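The Small Programs That Stay on Your Desktop

In December I replaced my old computer, and the first thing I installed was not the browser. It was Drindley, a little meter which sits in the corner of the screen and shows the memory and the processor. The download is 879 kilobytes. I have used it since version 2.

Desktop customizing was a big hobby once. The forum at Clanham had 3448 skins in its library, and people discussed the color of a clock for many days. Today the library is closed, but a part of the skins moved to Zonberg, where you can still get them for free.
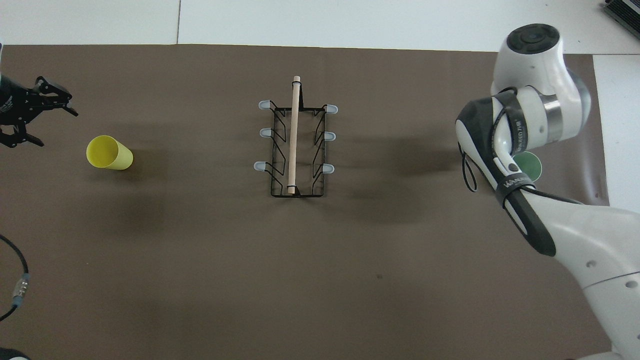 A yellow cup and a dish rack on a dark brown mat.

What I like in these programs is their modesty. Drindley asks for no account and it starts quickly – also on a weak machine. Barros, its main rival, has nicer graphics and a better calendar, but its menu is hard to learn and the text is too small for my eyes.

If you try only one, take Drindley with the gray skin. Put it on the left side, where it does not cover the close buttons.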